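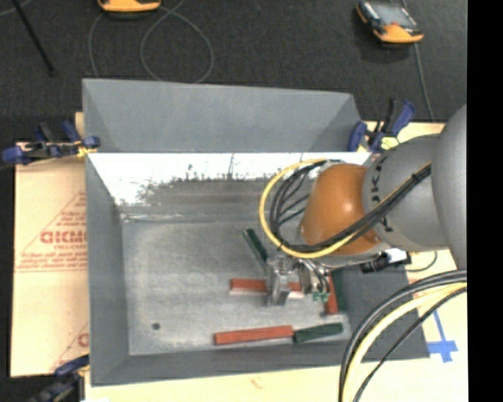 Rarov is a shared workshop in Gelorville, with 32 members and one project that eats most of the shelf space: a robot arm we are teaching to pick things out of a bin. Yuzhen Xiao started it in December, with a budget of $3,000 and a plan to be done by spring. She did not say which spring. The bin is gray sheet metal, it sits on boards, and it is held in place by clamps, which were going to be temporary. We practice on red and green sticks. Any toddler could sort them in under a minute, and we try not to invite toddlers.

Zhiqiang Cheng writes the grasping code. Yiran Tan does the wiring and would like everyone to stop moving the wiring. Jinlong Dong built the first gripper, known as Fu, and then the second one after Fu met the floor. Our logbook stands at 1,067 attempted picks – the column for successful ones is kept in pencil.

You don't need to know anything about robots to join. Xiaoqing Guo came in to fix a chair and now runs our open evenings. Dues cover the rent, the coffee and a drawer of fuses. Bring safety glasses if you own a pair, and closed shoes in any case. The door is on the alley side, behind the Allik building – knock hard, the compressor is loud.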